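Explore > At Home > Kids' Corner > How Stuff Works
Search articles, quizzes, crafts Go
62 shares 5 comments

Why Does Folding a T-Shirt Work?

I used to think folding clothes was something grown-ups made up to keep kids busy. Then I tried to get a whole summer's worth of T-shirts into one drawer and the drawer wouldn't shut. I pushed. I sat on the floor and pushed with my feet! It still wouldn't shut, so I had to learn to fold, and I ended up finding it pretty interesting.

A bed makes a great folding table, and the first job is getting the shirt flat.
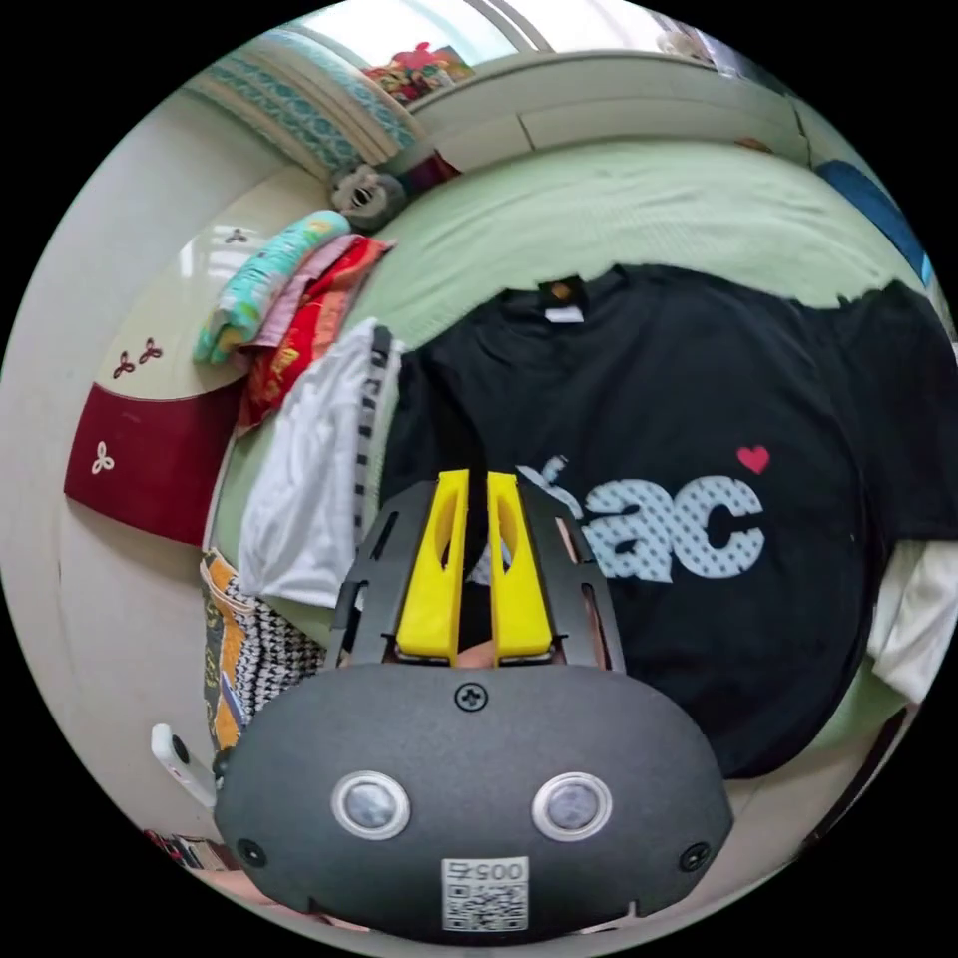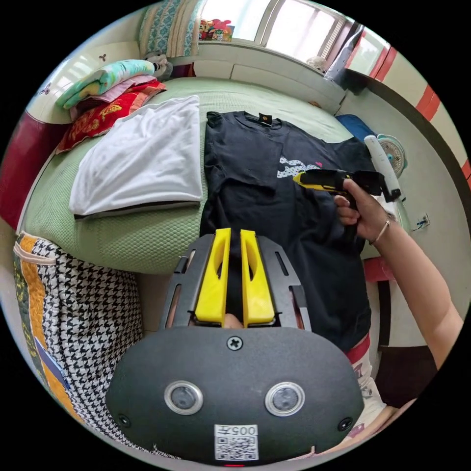

By Usman
Kids' science writer, Herstead

So let's start with a black T-shirt laid out on a green bed. Why bother making it flat? Think about a sheet of paper. Flat, it takes up hardly any room from top to bottom. Now scrunch it into a ball. It's the same paper, but the ball is fat, and most of that fatness is air hiding in the wrinkles. Cloth does the same thing. When you smooth a shirt with your hands, you're pushing air out from under it and pulling the bumps straight.

Next question: what is a T-shirt made of? Most are knitted, which means the thread goes around in tiny loops, row after row. (Look really closely at your sleeve, or borrow a magnifying glass.) Loops can stretch and spring back – that's why you can get your big head through a small neck hole. It's also why a T-shirt is a bit wobbly to fold. It slides around and the sides go wavy. A cotton pillowcase is usually woven, with threads going over and under each other, and it holds a straight edge much better.

Now find the collar. I put mine at the top, away from me, with the front facing up, and then I flip the whole shirt over so the picture is underneath. When I'm finished folding, the picture ends up on the outside and I can tell which shirt it is without digging.

My way goes like this:

Fold one side in toward the middle, and lay the sleeve back so it doesn't stick out.
Do the same on the other side. You should have a long, skinny shape.
Bring the bottom hem up to the collar.
Fold it in half one more time.
Turn it over and pat it.

Every time you fold something in half, you double the layers. One becomes two, two becomes four, four becomes eight. Your shirt started with two layers, the front and the back, so it gets thick fast! Try it with a big bath towel and see how many folds you can do before it fights back. I get to 5 and then it pops open like a clam.

What about creases? If a shirt sits folded under something heavy, its threads get used to being bent and you'll see a line when you open it. Thick things like quilts and blankets make rounder folds, so I like to put those at the bottom of a pile and the thin stuff on top.

One August, on vacation in Tonder, I folded all my clothes the night before we drove home, and the suitcase closed with room left over for a bag of shells. My record at home is a basket of socks and shirts done before the end of one song – a long song, okay.

Go find a shirt and try it. If it comes out lopsided, shake it open and have another go. Mine still come out lopsided when I'm in a hurry, and they fit in the drawer just fine.

200 likes 1,818 views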